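Against the Open Plan Kitchen, Again

My building in Brorindale sent out its renovation plan in February, and the first thing in it was the removal of a wall. The wall stands between the kitchen and the living room in 39 apartments. According to the letter from Dehghan, the firm doing the work, it is "a barrier to modern life." I have lived with that barrier for years and would like to put in a word for it.

I know how this sounds. Everybody likes light. Everybody has seen the drawings, where a woman in a pale sweater slices one lemon while her children read on a couch nearby. But I cook most nights of the week, and I have never sliced one lemon and called it dinner. I fry onions. I burn the bottom of the rice. At seven o'clock there are two pans in the sink, a cutting board with chicken on it, and an exhaust fan that sounds like a truck going uphill. A wall takes care of all of that. You close the door and eat in a room that doesn't smell of fish until Thanksgiving.

The claim I hear most is that an open kitchen brings the family together. I would like to see the evidence. I grew up in a house with a kitchen you could close off, and we were together plenty. People who wanted to talk to my mother walked in and stood in her way, and people who didn't want to talk to her stayed out. In the open version you can't do either one. You are in the room with the television whether you want the television or not, and whoever is watching it is in the room with your blender.

Then there is the matter of space. Dehghan's letter says the new layout will make each apartment "feel larger." I read that sentence several times, because my apartment is 1,053 square feet and will be 1,053 square feet when they are done, give or take the thickness of some plaster. What I will lose is the wall itself, which right now holds a bookcase on one side and four upper cabinets on the other. The plan shows an island in their place. The island has two drawers. Where the stockpot goes is not shown.

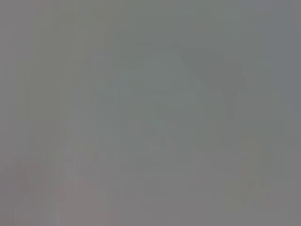

The cost is also worth a look. Each owner is being asked for $3,000 toward the shared part of the work, and the brochure suggests we will get it back when we sell. Maybe so. The brochure was written by the people who take down the walls. A friend across the river in Traston sold her place last year with its old closed kitchen still in it, and the buyers told her they liked being able to shut the door on the mess. That's one sale and it proves very little, but it's one more than the brochure offers.

I also wonder how long the fashion has left. My aunt's house had a sunken living room that was going to be the way everyone lived. People paid to dig those pits, and later other people paid to fill them. Carpeted bathrooms came and went. I don't see why a missing wall should be any safer a bet, and putting one back costs a good deal more than pulling up a rug. Already the bigger new houses in the ads have something called a "prep kitchen" or a "back kitchen," a second small room behind the big open one, where the cooking gets done out of sight. In other words, they have built the closed kitchen again and are charging extra for it.

Some people are right to want the wall gone. If you have a toddler and no second adult, being able to see the couch from the stove is a real help, and I wouldn't argue with anyone who gave me that reason. If your kitchen has no window, borrowing light from the next room makes sense. A wide doorway would do most of that. So would a pass-through with a shutter, which my grandparents had and which took one carpenter a weekend. I asked whether either was available as an option and was sent a page of cabinet colors from a company called Gitora. There were 20 of them, mostly white.

What bothers me is how little choosing is going on. The default used to be a wall, and a person who hated it could knock it down. Now the default is no wall, and a person who wants one has to fill out a form, explain herself, and wait to hear whether the ductwork allows it. I have filled out the form. Under "reason for request" I wrote "cooking."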